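13th October, Skevdale workshop notebook

Carrying on from the August pages, mostly about how the folding work is changing for the bench staff. Denise Sedgwick asked me to write it down while it's fresh, so sorry in advance for the handwriting (typed up now, you're welcome).

The old job was all wrists. You stood at the Pimentel table, turned padded coats right way round and passed them on, and by the afternoon your thumbs knew about it. Since the Arness arm took over the flat stuff, towels and sheets and so on, people's days look completely different. Less lifting, more showing! Half the team now spend mornings with the hand-held grippers, doing the job slowly so that Pando has something to learn from. Log stands at 3,447 goes as of tonight, and over 200 of those are puffy things on beds, easily my least favourite.

Quilted fabric is a pig. It slides, it springs back, and a pinch in the middle brings up a great twist of it when all you wanted was one layer.

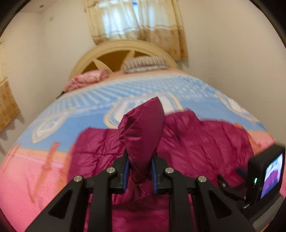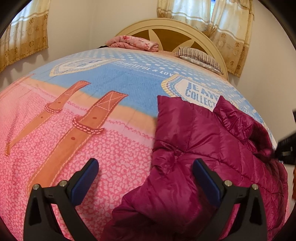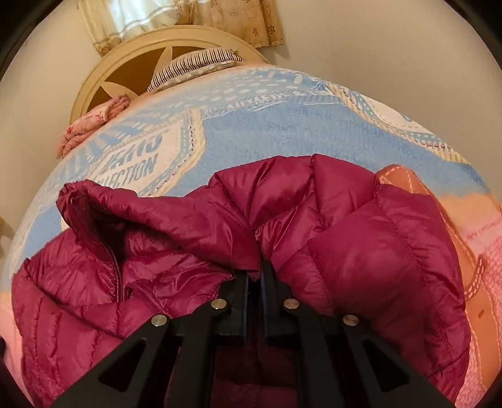

Denise's point, and I agree with her, is that this is skilled work and ought to be paid as skilled work. The folders know where to take hold of a coat without thinking, and the two of us who came over from the software side plainly don't. I tried 2 goes myself and dropped both. Cue much laughter.

Not everyone is happy. A couple of the longer-serving folk miss talking across the table, because you can't really natter while you're watching your own fingertips that closely. We've moved the tea break earlier and put the chairs back by the window, which has helped a bit. There's still the worry about what happens once Pando can manage coats too, and I haven't got an answer I'd want to read out.

To do: new pads for gripper 555 (left side is peeling), ask whether bench hours and gripper hours can go on one timesheet, and find out who keeps turning the Arness down to half speed. I suspect me.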